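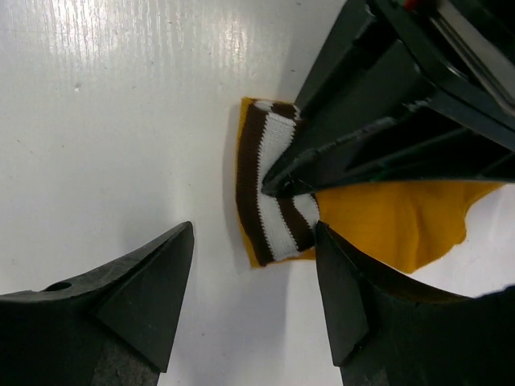
Why can't the robot feel that it is pulling too hard, a reader asked after our last page on folding machines. The reader had watched a robot at a museum stretch a sleeve and keep on going.

The short answer is that most robots can feel some pulling, but the feeling comes from a sensor, and a sensor can be wrong. This page explains one fault of that kind. It happened at the Hofstetter laundry in Lestumia, on a folding robot called the Ustach.

What the robot does

The Ustach has arms with grippers at the ends. A gripper is a robot's hand. Many have only two fingers, and the fingers open and close like tongs.

Knit clothes are hard for a gripper. A knit is made of loops of yarn, so it stretches when pulled and changes shape when lifted. The orange knit with the brown and white striped cuff is a good example. A gripper has to press on the cuff enough to hold it. If it presses too lightly, the cloth slides out. If it presses firmly and the arm then moves too far, the loops stretch and may break.

What went wrong

One morning in May, the Ustach was stretching a cuff between two grippers to make it flat. This step is called the pull. The pull should end when the force reaches 8 newtons. A newton is a unit of force. A medium apple resting on your hand pushes down with around one newton.

On that morning the pull did not end at 8. The arms kept moving apart until a worker pressed the stop button. Nobody was hurt. The cuff had a torn seam.

The robot keeps a log, a list of everything its sensors report. The log said the force never went above 8 newtons. The torn seam said something different.

Finding the cause

Engineers from Duvanance, the company that built the robot, hung a test weight from one gripper. The weight pulled down with 23 newtons. The sensor reported a much smaller number.

Next they looked at how the sensor was set to zero. A force sensor has to be told what "no force" feels like. This is called zeroing. Think of a kitchen scale. If you leave a spoon on it and press the zero button, the scale treats the spoon as nothing. Take the spoon off, and every reading is now too low.

The Ustach zeroed its sensors each time it was switched on. That morning it was switched on with a piece of cloth still caught tightly between its grippers. The sensor was already being pulled, and it stored that pull as zero. The later readings were all too low by the same amount.

The test weight showed a second problem. A cable near the wrist was worn, and its signal was weak. This made the readings lower still.

The repair

The cable was replaced. The startup program was changed as well. It now opens the grippers fully, waits, and checks that each sensor gives a steady reading before setting zero.

A distance limit was added to the pull. If the arms move more than 100 millimeters apart, they stop, whatever the force sensor says. The two checks use different sensors, so one broken part cannot switch both of them off.

The robot then ran 729 test pulls on old socks and sweaters before going back to work.

Words to know

Gripper: the part of a robot that holds things.
Sensor: a part that measures something, such as force or distance.
Zeroing: telling a sensor which reading means "nothing."
Log: a stored list of what a machine measured and did.

Safety rule

Keep your hands away from a robot's grippers, even when it is standing still. A robot that has stopped may only be waiting for its next step.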